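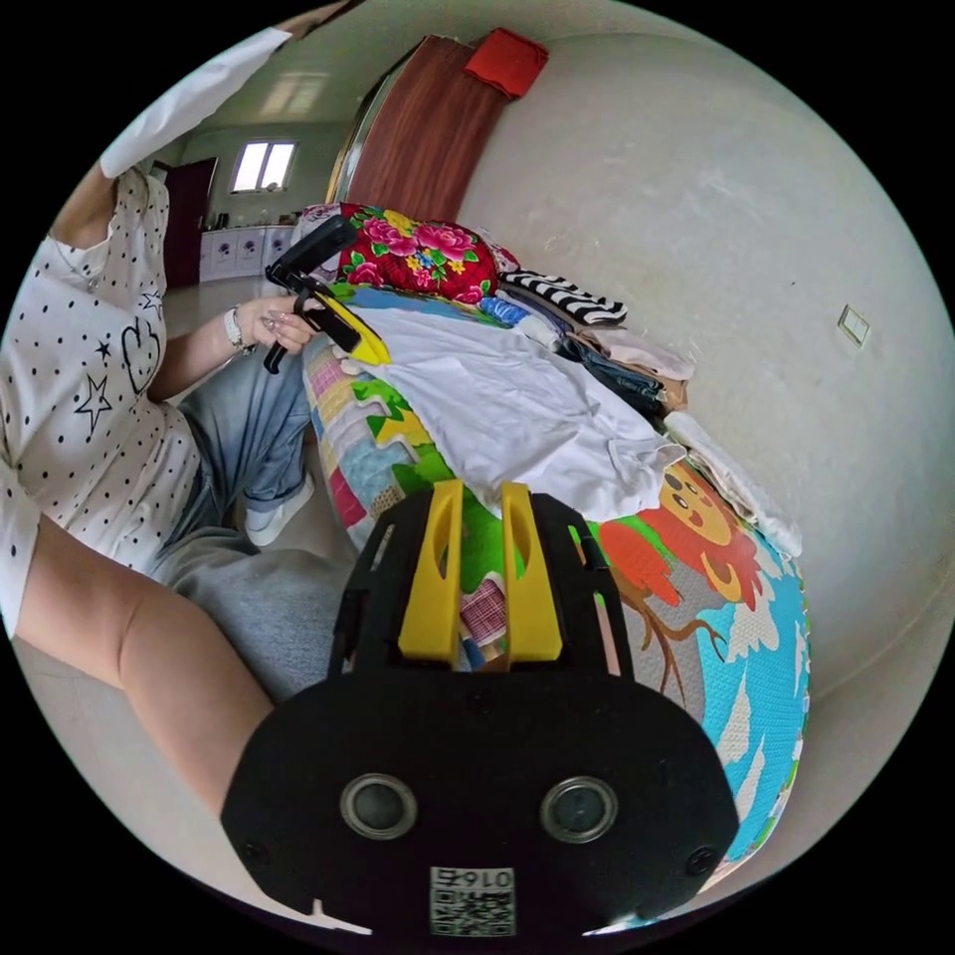

Re: [gripper-users] Finger pads for cloth, soft or stiff?

On a July evening, the Draddale group wrote:
> We are comparing two sets of pads for the hand-held grippers before we
> order more. The stiff ones slip on thin cotton. Has anyone used the
> slotted yellow fingers on clothes for a longer time? We would also like
> to know if you changed the width calibration after mounting them.

Hello all,

We use the slotted yellow fingers in Fillberg, with one gripper in each hand, and we fold on a normal bed with a sheet on it. I can share what we have so far, it is 529 folds in total, most of them T-shirts.

On a T-shirt laid flat, the soft fingers take the sleeve at the first try more often than the stiff pads did. The problem is with the layer under it. If you press too hard, the finger bends and takes the bed sheet also. We now tell the operators to come in at a low angle and close slowly.

Jeans are the opposite case. The stiff pads were better there, and I would keep one set for heavy cloth.

About calibration: yes, please repeat it. Our closed position moved by 8 mm after the change, and the first 100 recordings had a wrong width value. We had to correct them later with a script, which I can send.

One question from my side. We run the Vilus controller for replay, and it closes the fingers faster than the operator did. Is there a speed limit for closing in the settings? I looked in the manual and found only the limit for the arm.

Regards from Fillberg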